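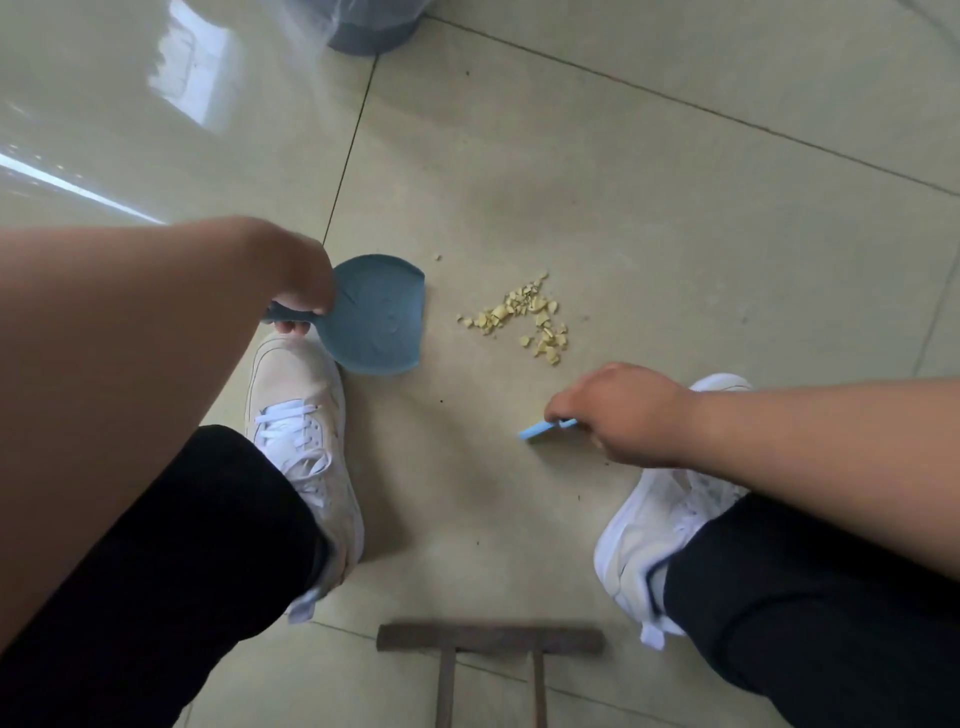
Graltinthorpe cambia el calendario de recogida de residuos a partir de enero

El municipio de Graltinthorpe estrenará en enero un nuevo calendario de recogida de residuos domésticos que afecta a 3.701 viviendas. El cambio principal es que la fracción orgánica pasará a recogerse dos veces por semana en todos los barrios, y la de restos se reducirá a una sola recogida, los viernes por la noche.

Hasta ahora la orgánica solo se recogía puerta a puerta en la zona de Sendstead, donde el sistema funciona desde hace dos años. El resto del término municipal utilizaba contenedores en la calle, que se irán retirando de forma gradual. El ayuntamiento calcula que a finales de marzo no quedará ninguno en el centro.

La concejala de Servicios Urbanos, Karabo Mabaso, presentó el calendario el martes en la biblioteca municipal. Explicó que cada hogar recibirá un cubo marrón con tapa y un rollo de bolsas compostables. En el cubo marrón irán los restos de comida, las migas y el pan duro, los posos de café, las cáscaras y las servilletas de papel usadas. El polvo de barrer, las colillas y la arena de los gatos seguirán yendo a la fracción de restos. "Es la duda que más nos llega, lo que se barre del suelo de la cocina. Si es comida, al marrón. Si va mezclado con polvo, a restos", dijo.

El reparto de los cubos se hará en el antiguo mercado de la calle Trisden, de cinco de la tarde a ocho y media. Para retirarlos hay que llevar el último recibo del agua. Las personas que no puedan desplazarse pueden pedir la entrega a domicilio por teléfono - de momento hay 207 solicitudes registradas.

Los comercios y bares tendrán un horario aparte. La asociación de comerciantes había pedido que la recogida no coincidiera con el cierre de las terrazas, y el ayuntamiento la ha fijado a la una de la madrugada. Su portavoz, Erasto Biwott, valoró el cambio de hora, aunque considera insuficiente el tamaño de los cubos previstos para la hostelería. "Un restaurante mediano llena dos en un servicio de comidas", señaló.

La empresa adjudicataria, Ndung'u, incorporará dos camiones de menor tamaño para las calles estrechas del casco antiguo. El contrato tiene una duración de cuatro años.

Durante los tres primeros meses no habrá sanciones. Después, dejar bolsas fuera del cubo o en un día que no corresponda podrá multarse con hasta 300 euros. El calendario en papel se enviará por correo antes de las fiestas.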